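Stikow to replace ageing household wiring in Mimonville rental homes

MIMONVILLE – Electrical contractor Stikow has started a rewiring program covering 183 rental homes in the east end of Mimonville, with the last of the work to be finished in May.

The homes were built with two-wire circuits that have no ground. Tenants have complained for years of tripped breakers in winter, when space heaters and kettles run on the same line. Each home will get a new panel, grounded outlets in every room and a separate kitchen circuit.

"Most of these places were wired for a fridge, a radio and a few lamps," said Radu Sima, project manager at Stikow. "People now want to plug in a computer and charge a phone without pulling an adapter out of a drawer. We will be in and out of each unit in 2 days."

Crews will replace 2,562 outlets and switches over the course of the program. Tenants will have power back each evening by 5 p.m. and do not need to move out. Furniture should be pulled away from the walls before the crew arrives – Stikow will help anyone who cannot do this on their own.

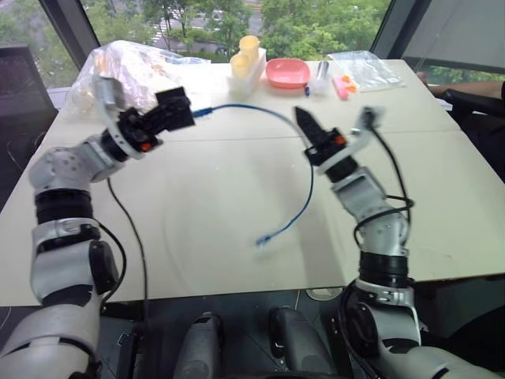
Cost and rents

The property owner, Yip, is paying for the work and has told tenants in writing that rents will not go up as a result. Eighty-eight of the homes are on Wustolton Road and will be done first, as their panels are the oldest.

"We asked for this at three meetings in a row," said Nana Bawa, who has rented on Wustolton Road for 11 years. "I would have liked it sooner, but the schedule is clear and they have told us who to call."

Booking a visit

Tenants will get a letter with a proposed start date. To change it, call the number on the letter between 8 a.m. and 4 p.m. Anyone who relies on medical equipment at home should call as soon as the letter arrives so that temporary power can be set up.

Stikow is an electrical contractor serving Mimonville and nearby towns.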